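Linen and Laundry Assistant (part time)
Vashisht Guest House, Rinutano
Posted 16 May 2026

We are looking for someone who can fold a fitted sheet. If you have just told yourself that you can, please read on, and bear in mind that the last several applicants said the same thing with great confidence.

Vashisht is a guest house with 17 rooms, one dining room and a linen closet that used to be a phone booth. Every bed is made up in white. The owners chose white years ago on the grounds that it looks clean, a decision made by people who had never met a guest with self-tanner. Keeping all that white presentable is the job.

You would work mornings, four shifts a week, starting in June. The pay is set by the shift, with breakfast thrown in. Breakfast is eggs. There has been talk of pancakes.

What you'll be doing

Strip the beds after checkout and sort everything before it goes down the stairs. Colored items that guests leave behind (socks, mostly, and once a red bathing suit we still bring up at meetings) go in the lost property bin and never in the wash.

Run the two washers and the dryer. The left washer walks. You will learn to lean on it.

Check each sheet on the table before it gets folded. Spread it out, smooth it with the flat of your hand and look across it toward the window, low down, with your head tilted. Small stains hide in the creases and in the grayer, shaded parts, so turn the sheet and look again. Anything marked goes back for a soak. Anything torn goes to the rag pile, where it will live a longer and more useful life than it did upstairs.

Soft creases are fine. We iron pillowcases and the top hem of the flat sheets and we leave the rest to the weight of the comforter. A guest did once write to us about a wrinkle. She got a very nice reply.

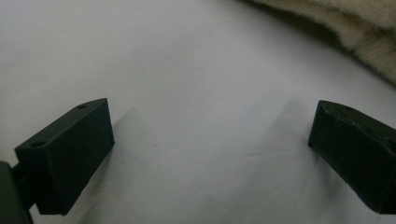

Who we'd like to hear from

You don't need hotel experience. A summer at a camp laundry, a big family or a long stretch of cloth diapers would all count. You do need to be able to lift a full basket, climb three flights with it and say good morning at the top in a normal voice.

You should be comfortable working alone with the radio on. The radio gets one station clearly and we have all made our peace with it.

A good eye matters more to us than speed. We have had fast people. Their sheets came back down.

It would also help if you:

can tell cotton from a blend by touch
know what to do about red wine, makeup and ballpoint pen
are not bothered by the smell of Dakach, the stain soap we buy by the bucket
can sew on a button, or are willing to be shown

How to apply

Write to Jyoti Chaturvedi, who runs the house, at the front desk of Vashisht. A page is plenty. Tell her where you have worked, which mornings you can't do, and how you would get candle wax out of a pillowcase. There is more than one right answer to that and she has opinions on all of them.

No résumé templates with a photo and a bar chart of your skills, please. Jyoti had one last year from a man who rated himself 71 percent at teamwork and she has wondered about the rest ever since.

If we like your letter we'll ask you in for a paid trial morning. Wear flat shoes. You will be handed a fitted sheet, king size, and left alone with it for a while.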